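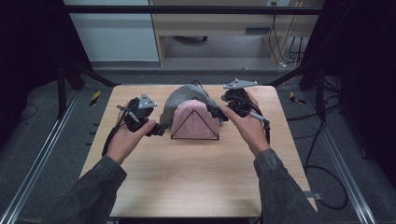 Unevier Hand-Held Gripper Kit: Evaluation Report, Second Period

Prepared for: Charalambos Mitsotakis-Vlachou, Equipment Fund
Prepared by: Danilo Mangubat
Date: 2024-10-11

Summary

The fund paid for one Unevier kit and for operator time to find out whether we should buy more of them. The kit is two hand-held grippers, a marker plate for each, cables, a recording box and a one-year license for the Revar software. We have now finished 400 recorded demonstrations with it. My view at this point is that the hardware is good enough to keep, the software is slower than we were told, and the cables need work before we order a second set. I am asking for a decision on the items at the end of this report.

Work done this period

The first 100 demonstrations were recorded in July with hard objects only. This period we moved to soft goods, mostly hats and small pieces of cloth, handled on and near wire stands. We picked soft goods on purpose. A hat changes shape every time it is picked up, and the person who buys the next kit will want to know how the jaws do with knit fabric before anything else.

Bienvenido Samonte and Evaristo Solís did the recording. Each of them works with a gripper in each hand at the table inside the extrusion rig. A demonstration begins with both grippers held over the table and ends when the operator backs both jaws away from the goods. We kept the table, the side curtains and the floor tape as they were in the first period so that the two sets can be compared.

Setup time has come down. It took 20 minutes to get from power-on to the first usable recording when we started, and it now takes 13. Most of the saving is from leaving the plates on the grippers overnight and checking them in the morning. The manual says to take them off.

Findings on the hardware

The grippers are compact and both operators can hold them through a normal session. Evaristo has smaller hands and asked for a thinner grip. The vendor, Najjar, sells one as an option and we have a quote.

The jaws hold ribbed knit well. They are less good with thin flat cloth lying on bare wood, where the operator has to push the cloth into a fold first and then pinch it. This adds a few seconds and the motion looks awkward when played back. We asked Najjar about softer jaw pads and they sent a sample pair, which we have not fitted yet.

The marker plates have stayed put. One fastener on the right-hand plate worked loose during the period. It was tightened, and the fasteners are now on the daily check sheet. Tracking is lost when an operator turns a wrist too far and the plate tips away. Bienvenido learned to avoid this early on. A new operator would need a day of practice.

Each gripper has its own cable, and this is the weak point of the kit. The cable comes out close to the hand and hangs down toward the table, so it can drag across the goods when the operator reaches in. We tried clipping it to the sleeve, which helped on the left side and got in the way on the right. Najjar says a different cable exit is planned but gave no delivery date, and I would not count on it.

Findings on the software

Revar records reliably. Reviewing is the slow part. Each demonstration has to be opened, watched and approved one at a time, and there is no way to reject a group of them together. Faustino Cuautle wrote a short script that sorts the files by length, and the very short ones are usually false starts. It has made reviewing bearable. The script is ours and can be shared with the other sites.

Support answers within a day or two. Two of our questions went back and forth several times before we got to a person who knew the recording box.

Comparison with Plestero

We had the Plestero kit on a short loan. It is lighter and has no cable at the hand, but it runs on batteries that had to be changed in the middle of a session, and its jaws opened too narrowly for a folded hat. For hard objects it would be a fair choice — for our work it is not.

Decisions requested

Approval to buy the thin grip option for one operator.
Approval to renew the Revar license for a second year at the current rate.
Agreement to hold the order for a second Unevier kit until Najjar confirms the new cable exit in writing.

Next period

We will fit the sample jaw pads and repeat part of the thin cloth work with them. Evaristo will train one new operator and keep a log of the hours it takes. The log will be attached to the next report.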